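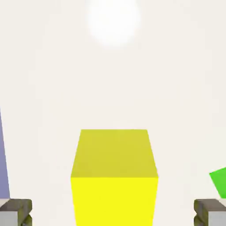 Home Projects Sultevgate Reports Contact

Sultevgate: Progress Report to Clodiris, Work Package Two

Submitted by Hedvig Engström, project lead, Ustham

Last updated: May

Status

Work package two covers the collection of teleoperated examples in simulation. It is on schedule for the main block task and behind schedule for the stacking task. Spending is within the approved budget. We are asking for one change to the plan, described under "Requested change."

During this period the team recorded 163 accepted episodes of the main task, in which the operator brings the gripper down over a yellow cube, closes on it, lifts it clear of the surface and holds it until the episode ends. Episodes are recorded in Nistor, our simulator, with the wrist view, the joint positions, the gripper opening and the operator's commands all saved at the same rate. A second, fixed view is saved as well but is not given to the learning system at this stage.

Collection

Bogdan Nedelcu and Parveen Siddiqui did most of the recording. Eduard Murín recorded for the first part of the period and then moved to the stacking task. Each operator works in blocks of 12 episodes and then stops. We tried longer blocks at the start and dropped them after Bogdan's later episodes showed a habit of closing the fingers before the approach had finished. Those episodes were discarded.

The starting position of the arm is changed at the beginning of each episode. The yellow cube is moved and turned within a set area, and other colored objects are placed near it. The other objects are never the target in the main task. They are there so that the system does not learn to close on whatever is closest to the gripper. In many episodes one or more of them shows only as a strip of color at the side of the wrist view while the yellow cube fills the lower middle, and we consider these among the more useful ones. A system that can only find the cube when it has the whole workspace in sight will not be much help later on.

We asked operators to stop briefly above the cube, with the fingers open on both sides of it, before going down. In the first recordings the operators approached and closed in one motion, and the trained policy had trouble learning when to close. With the pause in place there is a clear stretch of recording in which the cube sits between the fingers and nothing is touching it yet. Parveen wrote this into the operator instructions, together with a note that the pause should not be longer than needed. Very long pauses taught an early version of the policy to hover over the cube and stay there.

Acceptance

An episode is accepted if the cube is lifted, the fingers do not push it more than the permitted distance before closing, and the recording is complete. Sławomir Baran reviews every episode on Thursday, working from the wrist view. The simulator can report whether the lift succeeded, and that check runs automatically, but it does not catch awkward approaches. The most common reason for rejection was one finger reaching the cube well before the other and turning it. The second was an operator backing out and starting over within the same episode.

We now keep the second kind. They are stored in a separate folder and marked as corrections. They are not included in the accepted total given above. Sławomir proposed this after comparing policies trained with and without a few of them. The difference was small and we would not claim a result on that basis, but the recordings cost nothing extra to keep and would be hard to produce on purpose.

Rendering

The scene is rendered with flat, untextured surfaces against a pale background. This was a decision made in the original plan to keep recording fast on the machines we have. It has worked as intended for collection. It has one drawback that we should report. A soft white highlight shows in the background of some wrist views, and its place in the view changes as the arm moves. We were concerned that the policy might be using the highlight to judge where the gripper was and ignoring the cube. Eduard re-rendered a set of stored episodes with the light moved and ran the policy on both versions. Performance with the moved light was lower. We take this to mean that the policy was relying on it to some extent.

From the middle of the period onward, the light position is varied between episodes. Older episodes have been re-rendered from the stored joint positions, so none of the earlier operator time was lost. This took longer than we expected, mainly in checking that the re-rendered views lined up with the saved commands. A mismatch of one step was found in episodes recorded before the Nistor update and has been corrected.

Object colors are still fixed within the main task. The cube is always yellow. We plan to vary the shade in the next period but not the color itself, as the task instruction names it.

Interim training results

Training is not a deliverable of this work package. We train a small policy at the end of each round of recording in order to find gaps in the data, and we report the outcome here for information only.

The latest policy was tried on 28 starting positions that do not appear in the recorded episodes. It did well when the cube was squarely placed in relation to the gripper. It did poorly when the cube was turned close to halfway between two grasping directions, where it tended to go down at an angle between the two and strike the corners. Looking back at the data, we found that the operators had not been consistent in these cases. Bogdan usually turned the gripper clockwise and Parveen usually turned it the other way. Either choice is fine, but the mix gave the policy nothing firm to copy. The instructions now tell operators to take the smaller turn, and to go clockwise when they cannot tell which is smaller.

The policy also missed the cube at the far side of the area more often than at the near side. Fewer episodes start there, because the sampling range was set too narrow by mistake. That has been fixed and the next round will favor the far side until the spread is even.

Stacking task

The stacking task is behind. Only 10 episodes have been accepted so far. The main cause is the contact behavior in the simulator: a cube placed on another sometimes slides off after release with no visible reason. Eduard has adjusted the friction and the solver settings and the problem is now less frequent, though it still occurs. We do not want to record in quantity until it is settled, as operators have begun to press down harder than they should to make up for it, and that would carry over into the trained policy.

If the problem is not solved early in the next period, we will replace cube-on-cube stacking with placing the cube on a marked area. The episodes would have the same structure and could be recorded with the current setup.

Staff and equipment

There were no changes in staff. Sławomir's time on the project went up slightly to cover review, and Eduard's went down on the recording side by the same amount. One hand controller developed drift and was replaced under warranty. Episodes recorded with it in its last days of use were checked and most were kept.

Storage use is higher than planned because of the re-rendered views. We have moved the original views of the older episodes to slower storage and will keep them until the end of the project.

Requested change

The plan sets a single target for accepted episodes across both tasks. We ask that this be divided into separate targets, with the main task target unchanged and the stacking target to be agreed with Clodiris once the contact problem has been resolved or the task has been replaced. No additional funds are requested.

Next period

Parveen and Bogdan will continue recording the main task with the corrected sampling range and the new instruction on turning. Eduard will finish the contact work and report on it separately. Sławomir will prepare the first packaged release of the data, including the operator instructions in each version used, so that episodes can be matched to the rules in force when they were recorded. A draft of the data format description has been sent to Clodiris for comment, and we would like to have any comments back before packaging starts.

Questions on this report may be sent to Hedvig Engström at the Ustham office.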